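Donditz Forum > Perception and Planning > Twin-drum washer, planner picks the wrong hole

magdalini_s, September 17, 2018
Faltema's segmenter finds two round doors and cheerfully sends the reach goal to the small one near the floor. It's shut. The planner then spends 300 ms deciding that a shut lid is solid. The upper drum is the open one, black gasket and all. 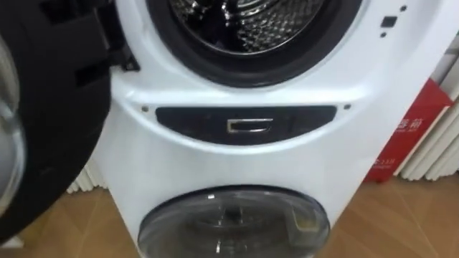 Last edited by magdalini_s: added planner timing

uzor_fan
Mask out everything under the black strip. Done.

magdalini_s
Lovely, until the washer is 13 cm further left. I'd like it to work in August as well.

lambrakis
Disagree with masking too. Fit the gasket ring, take its normal, approach along that. And put the open door in the collision map – Flungate drops dark surfaces from the depth cloud, so your arm thinks it's air.

uzor_fan
939 lines of config to avoid one mask. Enjoy.

magdalini_s
Ring fit is in. Arm over the threshold, yellow and black cloth lower left of the gripper. The grasp scorer still prefers the gasket, but we're talking.

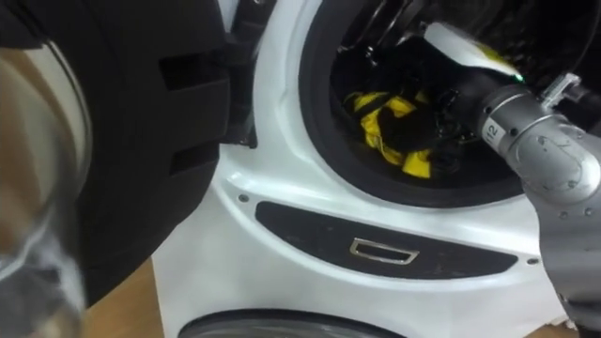

Re: Grasp scorer prefers gasket

lambrakis
Clip candidates to inside the ring, minus a margin.

uzor_fan
So, a mask.

Contact | © Donditz Forum | Back to top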